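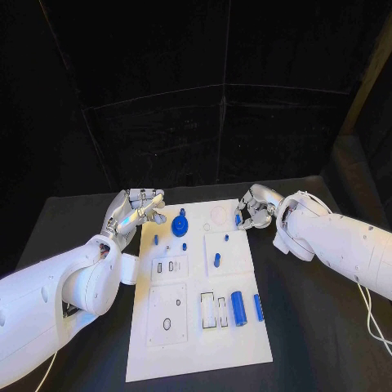
Figure 6. Head camera view of the task board during an episode, right hand holding a peg.

6. Recording episodes on the task board

This section covers a normal recording session with the two-arm station and the parts board. It assumes the arms have been calibrated (section 4) and the operator has finished the practice set (section 5). The screen names are those of the Dreso recorder. If your station still runs the January build, the Save and Discard buttons are in the opposite order.

6.1 Before you start

1. Close the curtain behind the table all the way. The learning system sees whatever the head camera sees, and people walking past end up in the data.

2. Wipe the table and the board with a dry cloth. Do not use spray cleaner on the printed outlines.

3. Place the board on the table with its near edge parallel to the front of the table. Open the Overlay tab and slide the board until its corners line up with the four marks on the screen.

4. Check the cables under both arms. They should hang down freely and stay off the board when the arms are at the ready position.

5. Lay out the parts according to the layout card for the session. Gear, pins, cylinders and screw each have a start area on the card. Anywhere inside the area is fine, and you should vary the spot between episodes.

Note: The outlines on the board are targets, not start positions, unless the card says otherwise.

CAUTION: Keep your own hands off the board whenever the arm power light is on. To move a part, press Hold first and wait for the tone.

6.2 Recording one episode

1. Put on the control gloves and bring both arms to the ready position. The hands should be above the board with nothing in them.

2. Read the task line at the top of the screen. Each task line describes one job, such as "Pick up the peg with the right hand and put it in the square plate."

3. Press the left pedal. Recording starts after 2 seconds. Keep the arms still until the red dot appears.

4. Do the task at an even speed. Small corrections are fine. If a pin slips, pick it up again and carry on in the same episode.

5. Keep the hand you are not using above the board and out of the camera's line to the part. Resting it on the table changes the arm load readings.

6. When the part is in place, open the hand, lift it clear and return to the ready position.

7. Press the left pedal again to stop.

An episode may last up to 60 seconds. The recorder stops on its own at that point and marks the episode Long. Long episodes are not used for training, but do save them – they are reviewed separately.

CAUTION: Do not push down on a peg that has not gone in. The finger joints will give before the board does. Lift, line up again and retry.

6.3 Labeling and saving

1. Choose a result: Done, Partly done or Failed. Go by where the part ended up, not by how well the motion went.

2. Save failed episodes too. Use Discard only for the following:
- the wrong task line was on screen
- a person or loose object came into view
- a glove lost tracking (yellow bar)
- the board moved

3. Add a comment only if something unusual happened. Keep it short: "dropped screw, found it under plate" is enough.

4. Reset the parts, changing their start spots, and begin the next episode.

Change the layout card after every 20 episodes. The recorder will remind you, but it does not block you from going on.

6.4 Wires and fingers

Let the hands rest with power off for a few minutes at each card change. While they rest, look at the open section by each wrist. Wires should lie inside the opening with no loops sticking out. If a loop has worked loose, do not tuck it in yourself. Tag the arm and call Faisal Jatoi or whoever is covering the bench.

If a finger is slow to curl, run Finger Check from the Tools menu. A finger that fails twice must be replaced before recording goes on.

6.5 End of session

1. Return both arms to park and switch off arm power.

2. Put the small parts back in the tray. Check for the screw first.

3. Press Upload and wait for the green check. The full Pitau set, at 397 episodes, took most of an evening to upload, so do not leave several sessions to pile up.

4. Write the card numbers and your initials in the station log. Questions about task lines go to Sidra Ansari, and questions about labels go to Hina Bajwa.

Section revised 8 July 2023, R. Kazmi. Changes: the labeling rules in 6.3 now keep failed episodes; step 5 added to 6.2.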